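Wrist cam vs. overhead cam in sim, same arm, which would you keep?

gantrygoblin
Running a Clomo gripper on the kitchen task in Skamora. 60 episodes per camera, and the wrist view is driving me up a wall. Up close it gives me this:

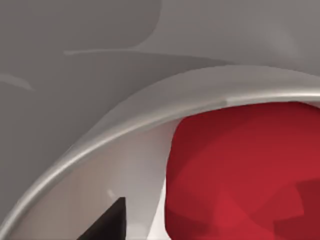 Wrist cam, sim render. Red thing at right, fingertip (I think) at the bottom.

My policy is supposed to learn from that. Half of it is gray housing.

ajith_panicker
Move the mount out a bit. I had the same problem on the Caruso in December and 8 mm fixed it. The close view is the only one that knows anything at the moment of contact.

gantrygoblin
It knows it's red. Great. Compare the wide one, where you can at least tell the sink from the microwave:
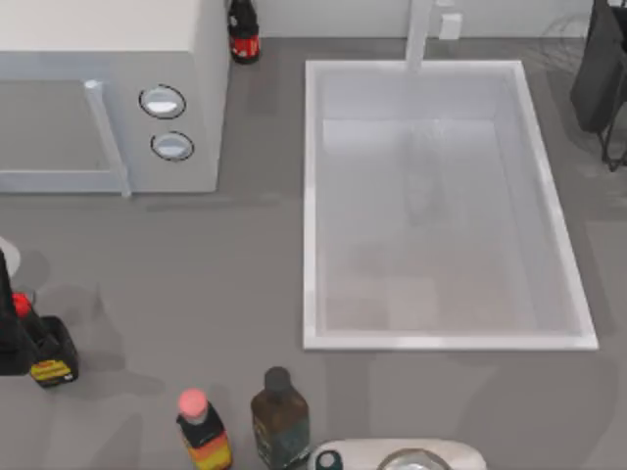 Cameras & Perception

torque_wench
Keep the wide one, drop the wrist. Bottles along the bottom are cropped, though, so good luck if your target is the brown one.

ajith_panicker
Disagree, strongly. Wide view alone and you'll be closing the fingers on air. Keep both and pay for the compute like an adult.

gdamico
Guido D'Amico here, I look after the Dedimmont controller branch. Before anyone remounts anything, check your frame sync. Mine was 2 frames behind on the wrist stream and I blamed the gripper for a month.

gantrygoblin
Checked. In sync. I was rooting for that one.

torque_wench
Then it's the mount, and Ajith gets to be smug.

ajith_panicker
Already am. Post your numbers when you've moved it.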